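Three Bins: sorting rubbish at Batthorpe
Gallery, September

Every few years somebody decides that an office would recycle properly if only it had more bins. I have sat through this at two workplaces and I remain unpersuaded. Our old kitchen at Batthorpe had one black sack and a sign. Now we have the three-way system, which Wanpen Nakpan wrote up for the whole floor: paper in one, plastic bottles in another, cans in the third. It runs to almost 30 lines on the notice, and I'd be surprised if many people have got past the first 7.

I went along expecting to be irritated, and I was, a bit. The bins are soft grey fabric ones, open at the top, the sort sold for shelves and wardrobes. I would have bought something you can hose down. Still, readers can make up their own minds.

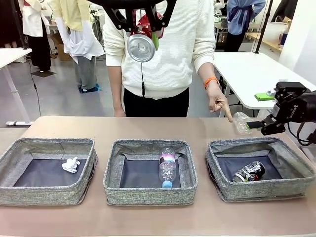
Paper on the left, a bottle in the middle, a can on the right. Fine so far. 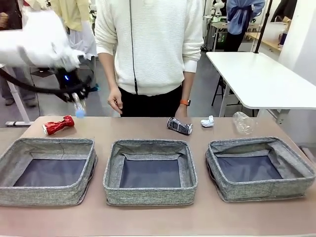
All three bins empty, and the rubbish lying behind them.

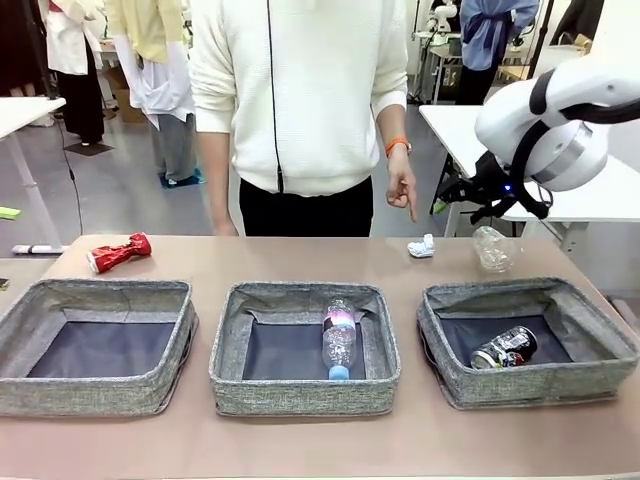

A bottle and a can in their bins. Nothing in the left one.

My quarrel is with the word "sorted". Sombat Chareonsuk, who looked after waste for the old Ratanaporn building, used to say that the test of any scheme is what the collection people find at the bottom of the bag, and I have yet to see a notice that deals with that. Take caps. Wanpen's notice says nothing on whether they stay on, and the bottle lying in the middle bin in the last picture still has its light blue one, along with its label band. Is that right or wrong? I asked three colleagues and had three answers. The leaflet from Taden, our collectors, says leave caps on. The older leaflet, also from Taden, says take them off. Both are pinned to the same board.

Then there is paper. A screwed-up tissue and a clean sheet of A4 are different things as far as our collectors are concerned, and I doubt that anyone with a runny nose and a meeting to get to will stop to think about it. I put this to Wanpen, who said people would learn. Perhaps they will – they haven't learned to rinse a mug.

Cans I will grant her. A can is a can, it goes with the other cans, and crushing it saves room.

The plan is to put a set of bins by every kitchen door before the clocks change. Fabric bins will need liners, and the liners we have in the cupboard, a box of 200 left over from Clarnine, are the wrong shape. I have asked for 100 square ones to begin with. If they are still going into the bins by Christmas I will write again and say so.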